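Writing the Match Report: notes for week 2

Hi all, these are my notes from the October session, tidied up a bit for those of you who were away on the Rarnham trip. Bring your own drafts next time, please!

We started with the running order problem. Most of you wrote the Rarnham v Wuriston game from kickoff to final whistle, and I get it, that's how we watched it. But a reader already knows the score from their phone. Start with what decided it. For me that was the penalty in the 18th minute, and I'd have it in my first sentence with the result right next to it.

Then the goals. Give each one a sentence or two: who scored, how, what it did to the game. Fernandes got both for Rarnham and I counted five different words for "scored" in one draft (netted, bagged, slotted, notched, fired home). Just say scored. You can have one "headed in" if he headed it in.

Quotes next. Nuala Mac Carthaigh gave us fifteen minutes after training, which was really generous of her, and lots of you used the line about the team showing character. Please don't! Every coach says that. She also talked about moving her left back inside at halftime because Wuriston kept finding space there, and only two people picked it up. That's your quote, it explains the second half.

A word on numbers. Check the minute of every goal against your notes and then against somebody else's. We had the winner down as 67, 68 and 70. If you can't settle it, write "midway through the second half" and move on.

For next time: take the Esutmont game, the video is in the shared folder, and write it up in 22 lines. Then cut it to 15. Keep both versions, I want to see what you threw out. If you're stuck on an opening, write the second paragraph first and come back to it (I still do this most weeks).

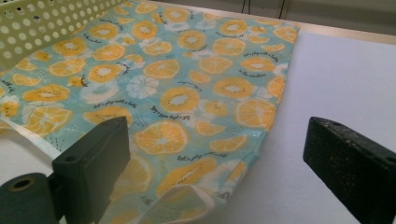

Fruit-slice print cotton on a white table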